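Chore Bench Inspection Checklist, With Comments
Plarncombe Workroom, Bench Two
Date of inspection: 02/12/2019
Task under review: basket handling (tidying level)

Before you start on the list, a word about what we're asking of it. People who come through Plarncombe nearly always want to know the same thing, and I don't blame them one bit: can a machine do the chores yet? My answer is still "some of them, some of the time, and please stand back while it tries." The checklist is how we keep that answer fair. It covers the room and the table as much as the arm, for the plain reason that a good many of the failures we wrote up in September began with the room.

SECTION A – THE ROOM

A1. Floor around the table kept tidy. PASS WITH COMMENT
There are cardboard boxes on the floor at the left of the table. They're out of the arm's reach, but I'd still like them moved before the next session, as somebody will want to walk there sooner or later.

A2. Cables secured. NEEDS ATTENTION
The white cable hanging across the cardboard should be clipped to the wall or run somewhere else entirely. I know I wrote this last time too!

A3. Emergency stop within reach of the operator's chair. PASS
Tested twice, once from the chair and once from the doorway side.

SECTION B – THE TABLE

B1. Surface clear apart from the items in the task. PASS

B2. Table doesn't rock when leaned on. PASS
The shim from Tivetti is holding up nicely.
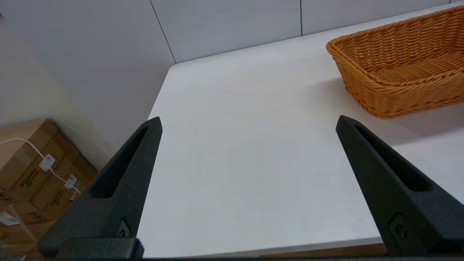
B3. Baskets sound, with no broken strands at the rim. PASS WITH COMMENT
Woven baskets are a lovely test and a bit of a mean one. A person picks one up by whatever part is handy and never gives it a thought, while the machine has to settle on a spot, close on it, and keep hold while the weave gives a little. Please run a bare hand along every rim before a session, gently, and set aside anything that snags.

SECTION C – THE ARM AND GRIPPER

C1. Finger screws checked for tightness. PASS
Use the short driver from the Mittal kit and stop when it's snug. The long one makes it far too easy to overdo things.

C2. Finger surfaces wiped down. PASS

C3. Speed limit set to the household setting. PASS
It's slow, I grant you, and visitors do sigh. Leave it there.

C4. Cycle counter written in the log. PASS
Reading at the start of the session: 2,003.

SECTION D – THE CHORE ITSELF
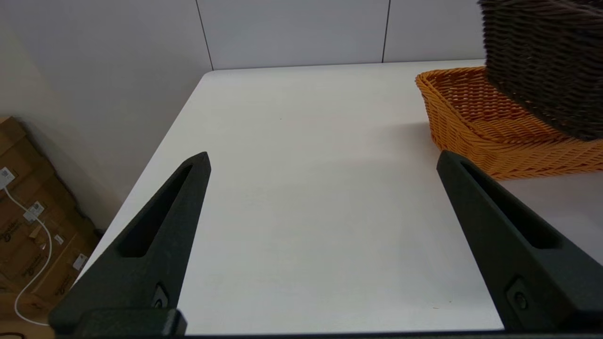
Item D1: orange and dark brown baskets at the back of Bench Two.

D1. Machine can handle a basket without marking it or the table. PASS WITH COMMENT
We ran 11 attempts and I was happy with the handling in all but five. Those five were poor grips at the rim – no damage, only a basket set down crooked and an operator reaching for the stop button a little sooner than needed (quite right too).

D2. Machine stops when a hand enters the work area. PASS
Tested with the foam hand. Please keep on using the foam hand.

D3. Chore can be left to run without a person in the room. FAIL
I'd love to write something kinder. The Ellness people asked about overnight tidying again, and on this showing I can't sign for it. With a person sitting by, yes, and I'd call it a real help with dull work. Left alone in a kitchen or at the end of a packing line, not yet.

FOLLOW-UP
Clip the cable (A2). Move the cardboard (A1). Repeat D1 with the rim grip adjusted, and log the crooked ones separately this time. D3 stays closed until D1 comes back clean at two inspections in a row.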